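Mobile Ticketing and Fare Systems > Part Two: The Passenger Application

Print this chapter | E-mail this page

Chapter 5. Holding a Seat: Reservation State in Mobile Booking Apps
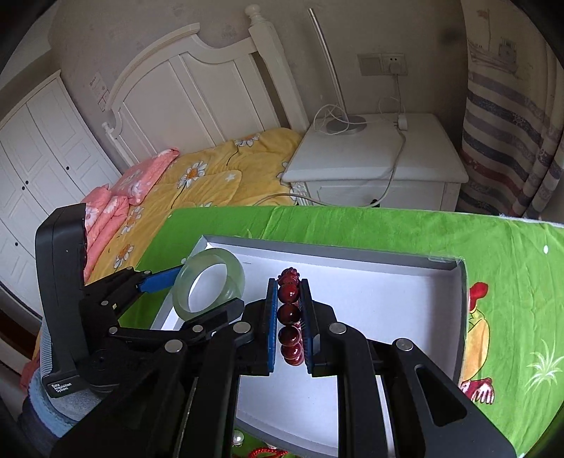

Figure 5.0. A bracelet of dark red wooden beads held upright between two ridged pads.

5.1 Scope of the chapter

Chapter 4 dealt with how a booking app signs a passenger in and keeps the session alive. The present chapter takes up the period between the choice of a seat and the issue of a ticket. During that period the seat is neither free nor sold. The app, the reservation server and the payment service each keep their own record of it, and the three records can disagree.

The term "hold" is used throughout for a temporary claim on a seat. A hold has an owner, a start time and an expiry time. It does not imply payment. Some operators use "block" or "soft booking" for the same thing; the older manuals of the Preltwood line use "pencil entry", a term left over from paper charts.

On completing the chapter the reader should be able to draw the state diagram of a hold, choose an expiry period from measured data, and explain why the clock on the handset must never decide whether a hold has lapsed.

5.2 The four states

A seat on a given train and date is in one of four states: free, held, sold or withdrawn. The last covers seats removed from sale for staff use or repair. Movement from free to held is made by the server on request from an app. Movement from held to sold requires a payment confirmation that carries the hold number. Movement from held back to free happens on expiry, or earlier if the passenger cancels.

No direct path from free to sold is allowed. Counter sales pass through the held state as well, although the clerk may not see it. Early versions of the Adlow system permitted the direct path for counters, and the same seat could be sold at a counter while an app user was still entering card details. The fault is examined in Section 5.6.

5.3 Choosing the expiry period

A long hold is kind to the slow user and wasteful of seats. A short one frees the seats quickly but causes failed payments. The usual method is to measure the time from seat choice to payment confirmation and to set the expiry so that most honest attempts finish inside it.

Mac Suibhne's study of the Enar app is the case used in this book. Áine Mac Suibhne logged 2000 completed bookings made in July and found a median completion time of 148 seconds. The slowest group was made up of passengers paying by bank transfer, who had to leave the app, approve the transfer elsewhere and return. She set the hold at 14 minutes. The figure looks generous beside the median, but the median describes the typical passenger, and a hold has to serve the slow ones too.

Expiry should be tested again after any change to the payment pages. An added security step at the bank lengthens the whole distribution, and the booking team is often not told of it in advance.

5.4 Whose clock?

The countdown shown on the screen is a courtesy. The server alone decides when a hold ends. A handset clock may be wrong, may be changed by its owner, or may stop updating the display while the app is in the background. The app should therefore ask the server for the time remaining whenever it returns to the foreground -- not merely resume the old countdown.

Where the network is poor, as in cuttings and tunnels, the request may fail. The app should then show the last known expiry as a clock time, marked as unconfirmed, and disable the payment button until contact is restored.

5.5 Payment arriving after expiry

Some confirmations will arrive late whatever period is chosen. If the seat is still free, the server may renew the hold and complete the sale. If it has gone, the server must start a refund and tell the passenger so in plain words. The Shek library, used for the exercises, handles both cases with a single call and writes each to a separate log. Students should read that log before attempting Exercise 5.3, in which 50 late confirmations are replayed against a nearly full train.

Related sections
Chapter 4. Sign-in and Session Length
Chapter 6. Waiting Lists and Automatic Upgrades
Chapter 7. Showing a Ticket Without a Signal
Appendix B. Setting Up the Shek Library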